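지난주에 배터리 얘기하다가 시간이 다 가버려서, 이번 노트는 두 주 치를 합쳤어요. 좀 깁니다! 출력해서 오실 분은 양면으로 뽑으세요.

# 로봇 조작 실습 노트 5: 천 다루기

**과목:** 로봇 조작 기초 실습 / **작성:** 비라그 노에미(Noémi Virág) / **올린 날:** 2021년 5월 24일

## 5.1 왜 갑자기 천인가요

4장까지 우리는 블록, 컵, 나사통 같은 걸 집었죠. 다들 금방 잘하게 됐고, 노르베르트(Norbert Simon)는 눈 감고도 하겠다고 큰소리를 쳤는데(진짜로 해 보라고 하니까 컵을 떨어뜨렸습니다) 이제 그 자신감을 조금 덜어낼 때가 됐어요.

블록은 위치 세 개랑 회전 세 개, 숫자 여섯 개면 상태가 다 적힙니다. 천은 그게 안 돼요. 모서리 네 개의 위치를 다 적어도 가운데가 어떻게 접혔는지는 모르거든요. 게다가 한쪽을 당기면 반대쪽이 따라오다가, 어느 순간 안 따라오고 접혀 버립니다. 저는 대학원 첫해에 손수건 한 장 펴는 문제를 8월 내내 붙잡고 있었는데, 그때 쓴 공책을 지금 보면 거의 욕이에요.

그러니 첫 시도에 안 된다고 속상해하지 마세요. 이번 장에서 점수는 결과물의 예쁨보다 기록의 성실함에 더 많이 걸려 있어요.

## 5.2 용어 몇 개만 맞추고 갑시다

- **자기가림(self-occlusion):** 천이 자기 자신을 덮어서 카메라가 못 보는 상태. 뭉친 천은 거의 다 이 상태라고 보면 됩니다.
- **파지점(grasp point):** 집을 자리. 블록은 아무 데나 집어도 비슷한데 천은 5 mm 차이로 결과가 달라져요.
- **양팔 협응(bimanual coordination):** 한쪽이 잡고 있는 동안 다른 쪽이 움직이는 것. 둘 다 동시에 움직이는 것도 포함이고요. 초보 때는 한쪽씩 하세요.
- **재파지(regrasp):** 놓고 다시 집기. 실패로 치지 않습니다! 기록에는 꼭 적으세요.

보글라르카(Boglárka Vida)가 수업 끝나고 물어본 것도 여기 답을 적어 둘게요. "천을 집었다"와 "천 두 겹을 집었다"를 로그에서 어떻게 구분하느냐는 질문이었죠. 그리퍼 벌림 폭만 봐서는 얇은 천일 때 구분이 거의 안 됩니다. 영상을 보고 손으로 라벨을 다는 수밖에 없고, 우리 양식에는 `layers` 칸이 있으니까 1, 2, 또는 `?`로 적으면 돼요. `?`를 부끄러워하지 마시고요.

## 5.3 손으로 먼저 해 보기

로봇 팔에 올리기 전에 손에 쥐는 그리퍼로 같은 동작을 직접 해 봅니다. 이게 이번 장의 핵심이에요. 맨손으로 천을 펴면 손가락 열 개가 알아서 다 해 주니까 내가 뭘 하고 있는지 몰라요. 집게 두 개만 쥐면 갑자기 모든 결정이 의식으로 올라옵니다. 어디를 집지? 이쪽을 놓아도 되나? 저는 이 순간이 너무 좋아서 매년 이 수업을 기다려요.

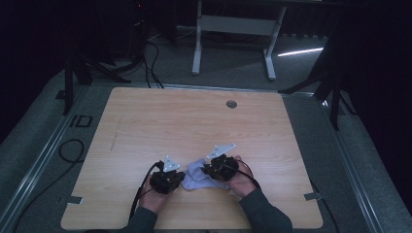
파지점을 고를 때 제일 먼저 할 일은 모서리 찾기가 아니라는 점부터 짚을게요. 뭉쳐 있으면 모서리는 대개 안 보이거든요. 먼저 한쪽 그리퍼로 아무 데나 바깥으로 나온 주름을 눌러 고정하고, 다른 쪽으로 그 옆을 집어서 조금만 벌려 보세요. 연보랏빛 도는 흰 천이 양쪽 그리퍼 사이에 구겨져 있고 일부가 오른쪽 집게 밑으로 들어가 있는 저런 상태라면, 오른쪽을 바로 확 당기지 말고 밑에 들어간 부분이 어느 겹인지부터 확인합니다. 그리고 양쪽 집게가 서로 마주 보고 가까이 있을 때는 손목 각도를 한쪽만 바꾸세요. 둘 다 한꺼번에 돌리면 집게끼리 부딪치기 딱 좋아요. 케이블도 신경 쓰셔야 해요. 왼쪽 선은 손 아래로 빠져서 상판 밖으로 내려가고 오른쪽 선은 손을 감고 소매 쪽으로 가는데, 이렇게 두면 손목을 크게 돌릴 때 선이 당길 수 있으니 움직이기 전에 여유를 한번 확인합시다.

### 순서

1. 천을 상판 한가운데에 뭉쳐 놓습니다. 예쁘게 접지 말고 진짜로 구기세요.
2. 양쪽 그리퍼를 벌린 상태에서 기록을 시작합니다.
3. 한쪽으로 누르고, 다른 쪽으로 벌립니다.
4. 모서리가 하나 보이면 그걸 집고, 바로 옆 모서리를 찾을 때까지 놓지 않습니다.
5. 모서리 2개를 잡았으면 들어 올려서 몸 바깥쪽으로 살살 내려놓습니다.
6. 남은 주름은 딱 한 번만 쓸어 주세요. 계속 쓸면 끝이 없어요(경험담).

4번에서 막히는 분이 제일 많습니다. 게오르기차(Gheorghița Lazăr)가 알려 준 요령인데, 가장자리 박음선을 집게로 가볍게 물고 옆으로 미끄러지듯 따라가면 모서리가 나옵니다. 꽉 물면 천이 같이 끌려오니까 힘 조절이 관건!

## 5.4 기록 정리

지난 기수까지 모인 시연이 전부 2,639개이고, 그중 `layers` 칸이 비어 있는 게 538개예요. 네, 여러분 선배들이 안 적은 겁니다. 목표는 이번 학기 안에 3,000개를 넘기는 건데, 새로 찍는 것만큼 빈칸 채우는 것도 똑같이 기여로 인정하니까 촬영이 체질에 안 맞는 분은 이쪽으로 오세요.

파일 이름은 이렇게 통일합니다.

```
조이름_천종류_번호_이니셜
예) prustia_cotton_014_bv
```

조 이름은 학기 초에 정한 그대로 Prustia와 Jikidden 두 개예요. 대문자 쓰지 마세요, 스크립트가 못 읽습니다. (제가 고치면 되는데 아직 못 고쳤어요.)

메모 칸에는 느낌 말고 사건을 적어 주세요. "잘 안 됨"은 나중에 아무 쓸모가 없고, "두 번째 모서리 집다가 첫 번째 놓침, 재파지 1회"는 아주 훌륭합니다.

## 5.5 과제

- 같은 천으로 시연을 다섯 번 하고, 그중 가장 망한 것을 하나 골라 반 쪽 분량으로 분석하기. 어느 시점의 어느 결정에서 꼬였는지가 보여야 합니다.
- 빈칸 기록 열 개 골라서 `layers` 채우기. 판단이 애매했던 것 하나는 이유도 적기.
- (선택) 수건처럼 두꺼운 천에서는 5.3의 순서 중 뭐가 달라질지 예상해 보기. 틀려도 괜찮으니 해 보기 전에 쓰세요.

제출은 늘 하던 공유 폴더에, 조별 말고 개인별로요. 실습실 예약은 바코시 졸탄(Zoltán Bakos) 조교에게 전날까지 말씀해 주시고, 끝나면 그리퍼는 충전대 옆 선반에 올려 두세요. 다음 노트에서는 이 기록을 팔에 옮길 때 좌표계를 어떻게 맞추는지 볼 거니까, 3장의 변환 행렬 부분을 한 번 훑고 오시면 됩니다.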